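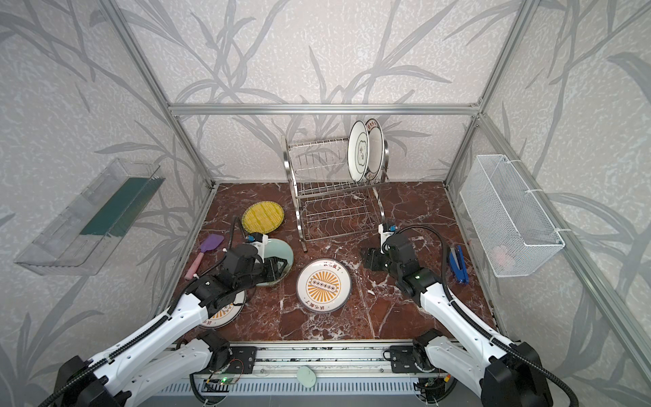

The dish rack task at Ritside, left arm over the green dish.

Home Interviews Tools Archive Subscribe

"The planner is fine. Everyone should stop yelling at the planner."
September
By the Plornow staff

Baptiste Cordier has a file on his laptop called excuses.txt. It holds every explanation his team at Ritside has given for a robot arm doing something dumb, in the order they were given, with the real cause filled in later. He let me scroll through it for a while. "Lighting" comes up a lot in the first column. It comes up twice in the second.

Cordier runs the software side of a small group that teaches pairs of arms to do chores on a table. The chore of the moment is dishes: take plates off a tabletop, stand them up in a rack, leave alone whatever isn't a dish. He has been at it long enough to have strong feelings about crockery.

"People ask why plates," he says. "A plate is the worst shape. It's flat, so there's nothing to hold. It's round, so it doesn't tell you which way it's facing. And then it has to go from lying down to standing up, in a slot that is barely wider than it is. If you wanted to insult a planner you would design a plate."

I had come to talk about Sanna, the layer that sits between what the cameras think is on the table and what the arms are told to do about it. Ritside wrote it in house after trying, as Cordier puts it, "to be normal people and use somebody else's." Sanna takes a list of objects, a goal and two arms, and turns out a schedule. Which arm goes first, which one waits, and where it waits.

The waiting turned out to be most of the work.

"You have two arms on one table and they're both perfectly reasonable on their own," he says. "Then you run them together and it's two people trying to get through a door. No, you first. No, please. In the early version they would both back off, both see that the way was clear, and both go. We had a log of that. It went on for 20 minutes. I was at lunch."

The fix was not glamorous. Each arm now asks for a piece of space before it moves, holds it until it has left, and gives it back. If both want the same piece, the one carrying something wins. If both are carrying something, the left one wins. I asked why the left.

"It's first in the config file."

He doesn't seem to feel this needs improving. They tried something smarter, he says, with costs and a little auction, and the arms spent so long bidding that a person could have washed the plates, dried them and written a thank-you note.

On the table the day we spoke were two plates of one pattern, white with an orange sunburst and Chinese characters on the rim, and Cordier had plenty to say about them. A matched pair, in his experience, is where perception software goes to embarrass itself.

"Two things that look the same, one of them half under an arm," he says. "The detector sees the good one, very sure of itself, 10 out of 10. It sees a slice of the other and it says, ah, a plate, I know this plate. Then the tracker decides they're the same plate and it has moved. So now Sanna believes in one plate that teleports."

What do you do about a plate that teleports?

"You write a rule that plates don't teleport. I'm serious, it's in there. There's a speed limit on plates. If something wants to cross the table between two camera updates, it had better be in a gripper. Otherwise it's a new plate and you give it a new name."

The rule is older than Sanna and has survived 2 rewrites. He describes it with more warmth than he gives to anything with a neural network in it, though he has those too. The detector is learned, and so is the part that picks where on a rim to close the gripper. The ordering, the space requests and the speed limit are plain code that a tired person can read.

That split was the subject of a long argument in the group. Part of the team wanted the whole thing learned, camera to motor, with nothing in the middle. Cordier says he lost that argument on points and won it by being the one who had to fix things.

"When the learned part is wrong, I get a picture and a shrug," he says. "When the plain part is wrong, I get a line number. I like both. But I know which one I want when we're trying to go home."

I asked what the arms do with the rest of the clutter. A stapler lay near the right edge and there was a spatula on the left, purple at one end and pink at the other. Cordier's answer took us into what he called the ignoring problem, a phrase he uses the way other people say "taxes."

"Ignoring is hard! You can't just not look at the stapler. If you don't look at it you'll drive a plate into it. So you have to see it, know it's solid, keep out of its way, and at the same time have no ambitions about it. For a while ours had ambitions."

Meaning what?

"Meaning the goal said 'clear the table' and the stapler was on the table. It's a fair reading. I've had interns do worse." The goal now says dishes, and every object on the list carries a flag for whether anyone wants it moved. A spatula is a gray area. It belongs to kitchens and it isn't a dish, and the question of whether it counts as one has taken up, by his estimate, more meeting time than the motor drivers.

Current policy: the spatula stays put.

Then there are the patterns. The tabletop is a dark reddish-brown marble print with pale veins running all over it, and the walls of the booth are papered in big gray leaves. I said it looked like the dining room of an aunt with opinions. Cordier took this as praise for the test setup.

"On a plain gray table everybody's detector works. You put out a white plate, it's the only bright thing, you find it, you write a paper. With this one, half the veins look like the edge of something. The old detector used to find plates in the marble. Very thin ones."

He pulls up a chart from Dodosari, the tool his group uses to replay runs, and this is where he gets really animated. Dodosari records everything Sanna believed at each step and lets you drag a slider back and forth while the beliefs draw themselves over the camera view. Boxes for dishes, shaded blobs for the space each arm has asked for, a little gray ghost where a plate used to be. The library holds 2,000 runs. He says he has watched far more of them than is good for a person.

"Before this, debugging was two people standing at the table saying 'it did a weird thing.' Okay, which weird thing? 'It sort of paused.' Now you go to the pause, you look, and you see it was waiting for a piece of space that the other arm had never given back. Twenty seconds and you know. Then you spend three days fixing it, sure, but you know."

The pause he mentioned was a real one, and it's in excuses.txt. The first column says "cable drag." The second says that an arm which gave up on a grasp went home without releasing its claim, so a patch of table near the rack stayed reserved for an arm that had lost interest. The other one waited beside it very politely. The bug was on line 26 of a file Cordier wrote himself, and he added that detail to the entry before anyone else could.

I asked whether the rack gave them trouble as well. He closed his eyes.

"The rack is made of wire. It's mostly air. Depth cameras look at it and see the wall behind. So for a long time the planner believed you could pass a plate through the rack from the side, since as far as it knew there was hardly any rack." They now keep a model of the rack's shape and only ask the cameras where it's standing and how far it has been turned. Slots come from the model. Nobody on the team trusts the cameras on slots anymore, and the comment above that function is one he asked me not to print.

An upright plate brings its own complication. Once one is standing in a slot it hides part of whatever is behind it, and the next slot along might be free or might not. Sanna's habit is to remember what it put down and believe its own memory over the view. "Which is great until somebody walks up and takes a plate," Cordier says. "Then it's me on the phone explaining to the robot about theft."

Toward the end I asked the question he must get at every family dinner, which is when he'll have one of these at home.

"I have a dishwasher," he said. "It's excellent. It has one button."

What he'd like next is less of a leap. He wants Sanna to be able to say why it's waiting, in words, on the screen by the table, so that people stop assuming it has crashed and reaching for the stop button. An early version is running. It mostly says "waiting for left arm." Last week the left arm's line said "waiting for right arm," both at once, and he took a screenshot and started a new entry in the file. The first column says "display bug." The second column is still blank.

Contact the editors | © Plornow | Back to top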